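Sollska 플레이 안내서
4장. 저장, 난이도, 그리고 다시 시작하기

Simard 항구에 도착해 첫 퀘스트 알림이 떴다면 이제 설정을 손볼 때입니다. 튜토리얼에서도 같은 내용을 알려 주지만, 대부분 확인 버튼을 연타하느라 못 읽고 지나가시기에 여기 다시 적습니다.

4.1 저장 슬롯 만들기

1. 일시 정지 메뉴에서 '항해 일지'를 엽니다.
2. 빈 슬롯을 고르고 이름을 붙입니다. 이름을 비워 두면 '일지'라고만 저장됩니다. 일지가 열 개쯤 쌓인 뒤에 후회해도 이름은 못 바꿉니다.
3. '기록'을 누르고 화면 오른쪽 위의 닻 아이콘이 멈출 때까지 기다립니다.

주의: 닻이 도는 동안 게임을 끄면 해당 슬롯이 손상됩니다. 복구 기능은 없습니다. 고객 지원팀에 위로 기능은 있습니다.

참고: 슬롯은 모두 16개입니다. 자동 저장은 이 가운데 마지막 슬롯을 쓰며, 거기에 직접 저장한 기록은 다음 자동 저장 때 덮어씁니다.

4.2 난이도 고르기

1. 설정에서 '바다의 기분'을 선택합니다.
2. 잔잔함, 보통, 험악함 중 하나를 고릅니다. 험악함에서는 적의 체력이 50퍼센트 늘고, 상점 주인들도 덩달아 불친절해집니다.
3. 항구로 돌아가 배에서 내리면 새 난이도가 적용됩니다. 바다 한가운데서 바꾸면 다음 입항까지 아무 일도 일어나지 않습니다.

주의: Brerarier 보스전에 들어간 뒤에는 난이도를 바꿀 수 없습니다. 문 앞에 경고문이 있고, 그 경고문 옆에 더 큰 경고문이 있습니다.

4.3 동료 명령 설정

1. 동료 창에서 이름을 길게 누릅니다.
2. '공격', '방어', '알아서' 중에서 고릅니다.
3. '알아서'를 골랐다면 회복약 사용 제한을 함께 켭니다. 제한 없이 두면 동료는 긁힌 상처 하나에도 최고급 회복약을 마십니다.

참고: 동료가 좁은 통로에 끼면 '집합' 버튼을 5초 동안 누릅니다. 그래도 빠지지 않으면 다른 구역에 다녀오십시오. 태연한 얼굴로 옆에 서 있을 것입니다.

4.4 화면과 조작

1. 자막 크기는 '크게'부터 시작하기를 권합니다. '보통'은 모니터에 코를 대고 플레이하는 분을 기준으로 정해졌습니다.
2. 카메라 흔들림을 끕니다. 폭풍 구간에서 멀미가 나는 분께는 필수입니다.
3. 패드를 쓴다면 '닻 내리기'와 '대포 발사'가 같은 버튼에 겹치지 않았는지 확인합니다. 기본 배치에서는 겹쳐 있습니다.
4. '적용'을 누릅니다. 뒤로 가기로 나오면 변경 내용이 전부 사라집니다.

4.5 새 게임 플러스

1. 엔딩 크레디트가 끝나면 제목 화면에서 '두 번째 항해'를 선택합니다. 크레디트는 건너뛸 수 없으니 차를 끓이기에 좋은 때입니다.
2. 이어받을 항목을 체크합니다. 돈과 장비는 가져갈 수 있지만 Trusier 길드의 평판은 초기화됩니다. 길드는 기억력이 나쁩니다.
3. 완료한 기록과 다른 슬롯을 지정합니다.

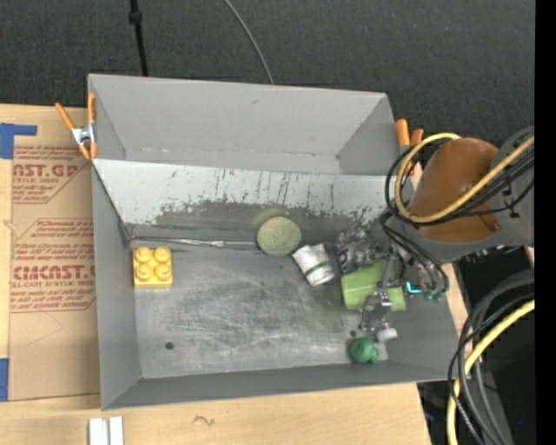 독자 의견, 닉네임 Trusier빚쟁이: 3번에서 같은 슬롯을 골랐다가 수집품 267개를 찾아 둔 기록을 날렸습니다. 확인 창이 뜨긴 했는데 기본 선택이 '예'더군요. 이건 굵은 글씨로 써 주세요.

의견을 반영해 아래 주의를 추가합니다. 굵은 글씨는 이 안내서 양식에서 지원하지 않습니다.

주의: 완료한 슬롯에 두 번째 항해를 저장하면 첫 항해의 기록은 사라집니다. 확인 창이 뜨면 커서를 '아니요'로 옮긴 다음 슬롯 이름을 읽으십시오.

4.6 기록 옮기기

1. 기존 기기에서 '항해 일지'를 열고 '내보내기'를 누릅니다.
2. 새 기기에 같은 계정으로 로그인한 뒤 '가져오기'를 누릅니다.
3. 불러온 기록으로 항구에 한 번 입항합니다. 그때까지는 기존 기기의 기록을 지우지 마십시오.

참고: 두 기기의 게임 버전이 다르면 가져오기 버튼이 회색으로 표시됩니다. 양쪽을 모두 업데이트한 뒤 다시 시도하십시오. 버튼을 세게 눌러도 색은 변하지 않습니다.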